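3.2 Drying and storage of the cut herb

Plants for the drying work came from the two raised beds at Drununbridge described in Section 2. The beds hold thyme, winter savory and marjoram, all set out as rooted cuttings in the previous season. Only the marjoram and the thyme gave enough leaf for the full set of treatments. Winter savory was cut once, dried by the rack method alone, and is left out of the comparisons that follow.

Stems were cut in July, before most of the flower buds had opened. We cut in the morning, after the dew had gone, and took the top half of each stem so that the plants could regrow. Woody stems and any with yellow lower leaves were thrown out. The remaining stems were shaken and checked for insects but were not rinsed. Rinsing had been tried on a small batch the year before (Rønning and Tangen, unpublished notes) and slowed the drying enough that some of the marjoram turned brown at the nodes.

Each batch weighed 200 g fresh. Batches were assigned by lot to one of 2 treatments: hanging in tied bunches, or spreading in a single layer on a mesh rack. Both were kept in the same unheated room with the window shades down. The bunches were tied with cotton string and hung head down from a rail. Rack batches were turned by hand each evening. A batch was called dry when a leaf taken from the middle crumbled between finger and thumb and the stem snapped when bent. This is the test most home growers use, and we preferred it to a fixed moisture figure for that reason. Two of us tested each batch separately, and where we disagreed the batch was left another day.

In total 104 batches were dried over the two cutting periods. Rack drying was faster for both herbs, with the larger gain in marjoram, whose soft stems hold water in the center of a tied bunch. Thyme differed little between treatments. Leaf color after drying was better on the racks for marjoram and the same for thyme. A few hanging bunches of marjoram from the second cutting had gray mold near the string and were discarded; these are counted as failures in the analysis and not as missing values.

Dried leaves were stripped from the stems by hand, left whole, and put in glass jars with screw lids. We did not crush or sieve them at this stage. Jars were labeled with a batch code only, so that the people who later smelled and tasted the samples did not know the treatment. Half of the jars were kept in a closed cupboard and half on an open shelf opposite the window. The shelf jars faded sooner, and by the end of storage the marjoram among them smelled mostly of hay. Cupboard jars kept a clear scent in both herbs.

The stripping was slow work, and we would not recommend whole-leaf storage to anyone growing for sale without first working out the labor. For a household amount it is not a burden. Stems left over from the thyme were saved for the tea trial and are not discussed further.
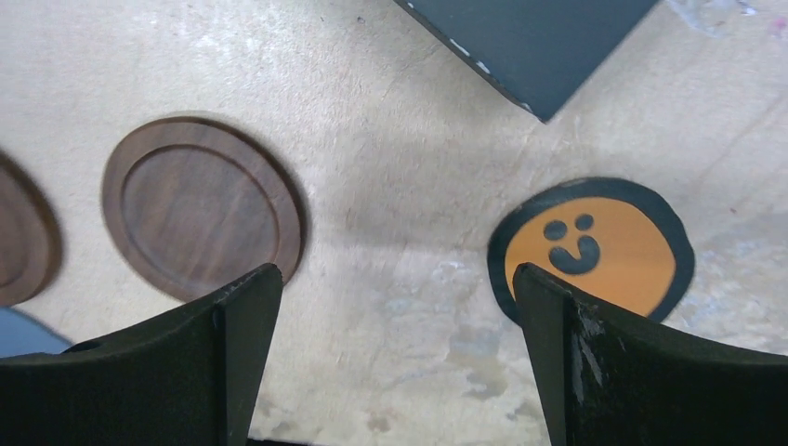

Figure 2. Tabletop with a round wooden coaster and an orange smiley-face disk.

3.3 Scent and taste scoring

Scoring was done by a panel drawn from members of the Flondlow growers' group. Panel members were given dried leaf first, then the same leaf steeped in hot water, and scored each for strength and for off smells. Samples from the two herbs were scored in separate sittings, as the stronger thyme tended to mask the marjoram when they were served together.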